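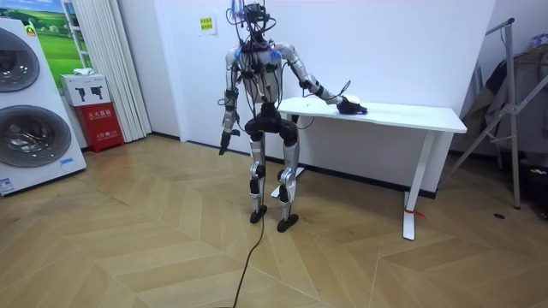
KIMSKA, May 18, 2023 – Great news for everybody who has been following the Gondard Cycles burglary: the bikes are back! Kimska police say all five bicycles taken from the Bednarek Street shop in April have been recovered, and two people are now facing charges.

The bikes turned up in a rented storage unit off Camia Road, on the east side of town. Officers arrived with a search warrant shortly after 7 a.m. and found them leaning against the back wall under a blue tarp, along with a bolt cutter, a pry bar and a box of loose bike parts. Four of the five still had their Gondard price tags hanging from the handlebars. The fifth had been spray-painted black (badly, according to the police report, with paint all over the chain and one tire), but the serial number under the frame was still easy to read.

For anyone who missed the first story, the break-in happened a little before 3 a.m. on a rainy night in April. Police say two people pried open the rear door, went straight to the showroom and rolled the bikes out through the alley to a waiting pickup. The alarm went off, and the first patrol car pulled up about five minutes later, but by then the truck was gone. Nothing was taken from the register, and the repair bikes waiting in the basement weren't touched, which was a huge relief to the customers who owned them.

The most expensive of the stolen bikes, a dark green touring model, was priced at $2,865. It had been in the front window for most of the winter and plenty of people in Kimska knew it by sight. One of them spotted it in an online listing last week, with the tag missing and the price dropped to a fraction of what the shop was asking. The background showed a roll-up door with a painted unit number, and the person sent a screenshot to the police tip line the same evening.

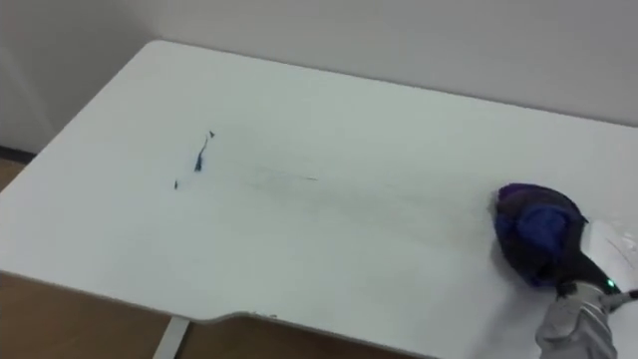 How did police know the bike in the listing was the stolen one?

They matched a serial number. The seller had posted a close-up of the crank to show how clean it was, and most of the number stamped into the frame could be made out beside it. Gondard Cycles had given detectives the full list of serial numbers on the morning after the burglary, so checking took only a few minutes. The storage company's rental records then gave them a name to go with the unit.

Both suspects, a 34-year-old man and a 29-year-old man, are from outside Kimska. They were arrested without any trouble at a house in the next county and each is charged with burglary and possession of stolen property. The older man also faces a charge of possessing burglary tools. Police have not released their names while the investigation continues. A pickup matching the one on the alley camera was towed from the driveway and is being searched.

Detectives think the box of parts may be connected to other thefts, and they would love to hear from owners. In it are several wheels, a pair of leather saddles, a child seat and a set of brand-new pedals still in the package. If you have lost anything like that since the beginning of the year, call the front desk at the Kimska police station and ask for the property room. Bring a receipt or an old photo if you have one. A good description of scratches, stickers or odd repairs will also help.

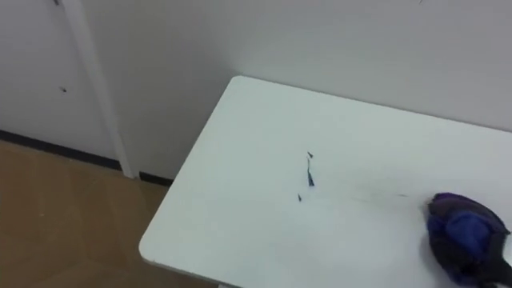
Some of the parts have already found a match. A rear wheel with yellow spokes was claimed over the phone within an hour of the first announcement, by a rider who had built it at home and could describe every mismatched nipple on it. It will be handed back as soon as it has been photographed for the case file.

The bikes themselves will stay in the evidence room a little longer. The prosecutor's office has to sign off before they can be returned, and the shop expects to have them back by the start of summer. The four clean ones will be checked over in the workshop and put up for sale again. As for the black one, the staff are already arguing happily about whether to strip it or leave it exactly as it is and hang it over the counter.

The shop has also put in a steel rear door and moved its alley camera lower, where it can get a clear view of license plates. It had offered a $100 store credit for information leading to the bikes, and the person who sent in the screenshot will be getting it, plus a free tune-up. They asked to stay anonymous, but word is they ride to work every day and badly needed new brake pads, so the timing couldn't be better.

And if all of this has you wondering about your own bike, go flip it over tonight! The serial number is usually stamped on the underside of the frame, between the pedals. Write it down or take a picture of it and keep that somewhere other than the garage. Kimska police will also register bikes for free at the front desk, any weekday between 9 a.m. and 4 p.m. You'll need the bike and a photo ID, and you'll go home with a numbered sticker for the seat tube. Kids' bikes and cargo bikes are welcome too, and so are e-bikes, though for those it's worth bringing the battery key because the number is sometimes hidden under the pack.

Gondard Cycles is open its regular hours. The front window has a red tandem in it for now, and the green touring bike is due to get its old spot back when it comes home.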